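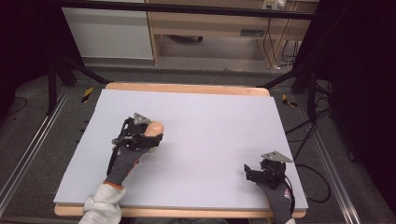

Clirkirow reckons a foam sheet on a wooden table top will go tatty within a month. I'm not convinced either way. Mine would be a pale slab over most of the board, with a strip of wood left showing front and back. Worth doing, or a waste of money?

**Uridum**
I doubt the month. Mine went down in February and it's fine, apart from one dent where I left a vice standing. Don't glue it – whatever the packet says. Wood underneath needs to come out for a wipe now and then.

**Batudthorpe**
depends on the foam surely

**Sung**
"Fine" after light use proves very little. I paid extra for a sheet sold as good for 1000 cuts and it was scored through after 20. Buy the cheap stuff, turn it over when it marks, and keep knives off it.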